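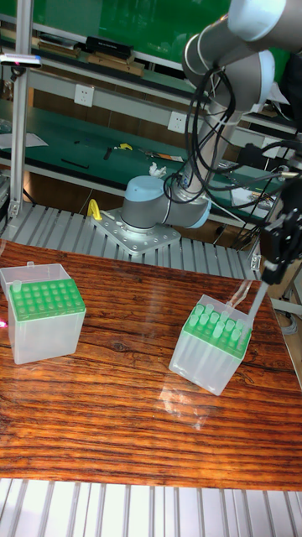 Reviews > Bench and Lab Supplies

Koriter refill racks for pipette tips: two months of use

By Xiuying Wan
10 September 2026

I teach evening biology classes to adults, and we go through a lot of pipette tips. In July I switched from buying full boxes to buying Koriter refills, which are stacked trays of tips that drop into a box you already own. I ordered 2,000 tips and paid for them myself.

The trays come shrink-wrapped in a plain carton. You peel the film, line the tray up with the box and press down until it clicks. The first one took me a few tries. After that it was quick. One tray arrived with a cracked corner, and Drotport, the shop I ordered from, sent another in 4 days without asking for the old one back.

Fit on our pipettes is good. The tips go on with a light push and come off cleanly with the ejector. On our older Witow pipette they sit a little loose, and 2 of my students had tips drop off over the sink. Hanyu Wan, who teaches the other section, had the same trouble with hers and went back to the Witow tips for that one.

The volume lines are faint. Under the ceiling lights in our room they are hard to read, and beginners do look for them. I would pay a bit more for darker printing.

They are not sold sterile, so we run them through the autoclave in the box. The trays have held their shape so far. The lids on our old boxes are starting to warp, but they were already worn.

A pack cost me $28 with shipping. I have ordered again for the fall term, along with one pack of Witow tips for the older pipette.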